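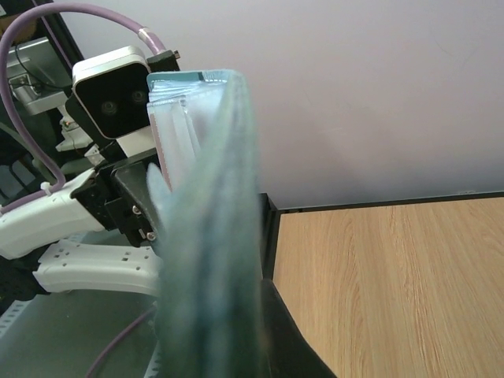
Zhuoran Pan said on the phone that anything blue was to be kept together, because their aunt had kept it that way, and that the brown things could go to the church.

Pak-hei wrote this on the back of a power bill. He had been at the house in Grirgate since Thursday and had already put some of the blue things in with the brown.

"All of it?" he said.

"The cloth, the box, the tray. You'll know it when you see it."

"There's a lot of blue here."

"Then there's a lot to keep."

She had to go then. The line from Drerance was never good in the afternoon and he could hear someone running a tap.

He went back up the hall to the linen cupboard and took everything out again. Their aunt had run a sewing room on Yin Street until her hands went, and she had never bought one of a thing if she could buy it by the carton. He found 300 buttonhole needles in paper sleeves. He found pillowcases still in their packets, with the price on them in a currency he had to think about. The cloth was on the bottom shelf under a heating pad. He shook it out over the bed, looked for the stain he remembered from when he was nine, and couldn't find it.

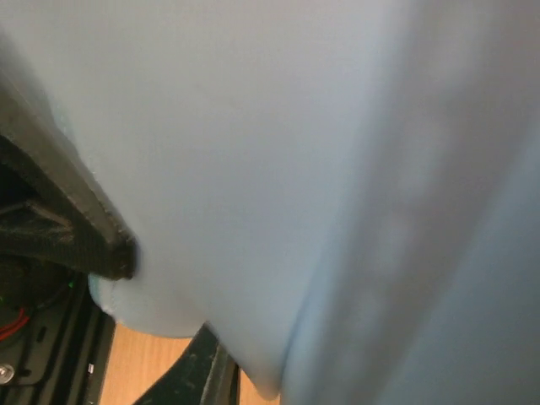 The pale blue cloth, creased down the right side.

He tried to fold it the way she did, in half and then in three. It came out crooked. He did it over on the floor, kneeling, and it came out crooked the other way, so he left it like that and put a towel on top.

The neighbour came to the back door at four with a plate of scones and asked what was happening with the lemon tree. Pak-hei said he didn't think anything was happening with it. She said the roots were in her drain. He said he would tell his cousin. She looked past him at the cartons in the hall and said his aunt had promised her the ironing board, and he gave it to her, and she carried it home under one arm – quite easily, for a woman of her age.

After that he did the small things. Bobbins went in one tin, press studs in another. In the top drawer was an envelope with $27 in it and a note that said Ostari, which was the name of the ferry she had come over on, or else the name of the dressmaker's where she'd had her first job. The family had never agreed. He put the envelope in his shirt pocket and then moved it to his bag.

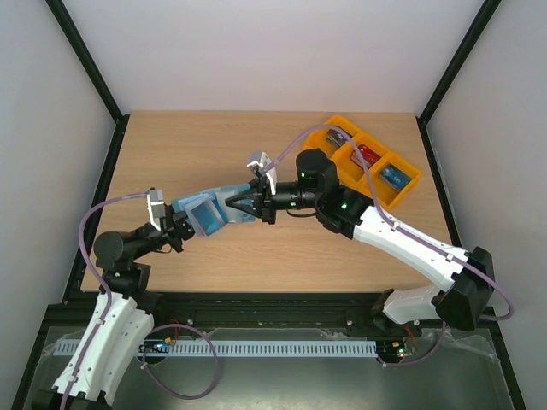 The blue box and the tray, above and on the light-wood table.

Zhuoran rang back at seven.

"Did you find the box?"

"Yes. And the tray."

"Does the one still fit in the other?"

He said he hadn't tried. She waited. He put the phone down on the bench beside the kettle and went to look, and when he came back she was talking to somebody else, something about a school bus in October.

"Zhuoran," he said.

"I'm here. Does it?"

"If you turn it around," he said. "What do you want done about the lemon tree?"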